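Atinholm — Qui sommes-nous

Atinholm est un bureau d'essais indépendant spécialisé dans la préhension robotisée. Nous comparons pinces, bras, caméras et contrôleurs pour des intégrateurs et des ateliers textiles. L'équipe compte six personnes, sous la direction technique de Severino Ibarra.

Chaque pince passe par le même protocole : 40 articles souples, 800 cycles, consigne de force identique. Les bras sont montés sur un socle commun — seul l'effecteur change d'une série à l'autre. Les échecs de prise sont classés par cause : glissement, double épaisseur, pli perdu à la levée. 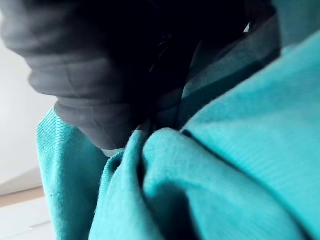 Essai de préhension sur maille turquoise et tissu gris, vue de la caméra de poignet.

La maille côtelée reste le matériau le plus discriminant de notre banc. La course des doigts y compte davantage que la force de serrage. Le protocole Mendum, révisé en juin, impose désormais 65 prises par article avant toute comparaison entre contrôleurs.

Nos rapports sont remis avec les journaux bruts. Atinholm ne vend ni matériel ni licence.

Visite du laboratoire le mardi, sur rendez-vous, bâtiment Robles.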